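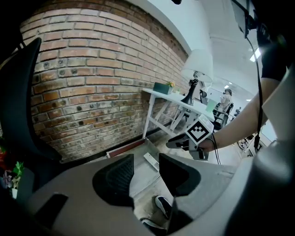 Posted by zurkia44 in Home & Shop Automation, Friday 7:12 pm

Topic: Can a machine tidy a room yet?

My sister in Stombridge asked if she should wait for a household robot or keep paying a cleaner. I told her to keep the cleaner. Moving a lamp off a table so you can wipe under it still looks hard to me. You have a fabric shade you can't squeeze, a base that's an odd shape, and a planter next to it that will go over if you bump it. Am I behind the times?

tung_giap
A little behind. Picking up one lamp from one table is doable. Doing it in a house the machine hasn't seen before is where it falls apart. We ran 100 pick and place tries at the shop in Irulby in November and 19 failed, all on things with soft or round sides.

Vija P.
19 out of 100 is terrible if it's my lamp.

tung_giap
Sure. It's fine for boxes, which is what we bought it for.

khoi_mai
I don't agree that the arm is the problem. Two fingers with decent pads can handle most of what's in a living room. Deciding what to do is the slow part. Is the remote supposed to be on the side table or did somebody leave it there? A ten year old knows.

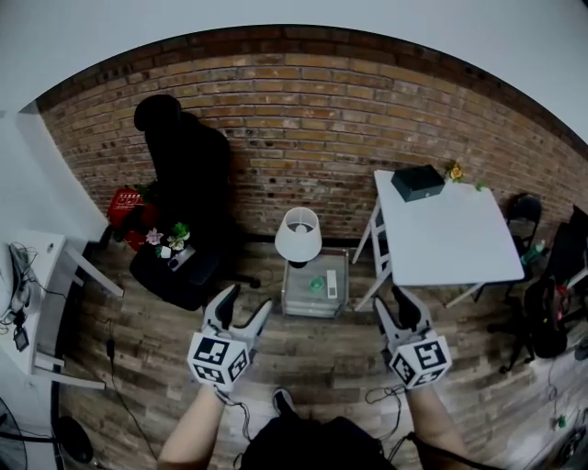
Two grippers, a side table with a lamp and remote, and a folding table with a flower on it.

zurkia44
OK, but look at the floor too. There's a cable running across it from the desk. My robot vacuum eats those twice a week.

Vija P.
Mine too. I pick up the floor before I run it, so I'm doing half the job anyway.

qshi
Glass is the other one. Clear shelves gave our depth camera fits. We put tape on the edges and it got better.

khoi_mai
Tape on the furniture is cheating, though.

qshi
It's a shop. We tape everything.

tung_giap
For the original question, keep the cleaner. A used arm like ours was $1,568 before the gripper, and it can't do stairs or a bathroom.

zurkia44
Thanks. I'll pass that on. Does anyone have a vacuum that handles cords?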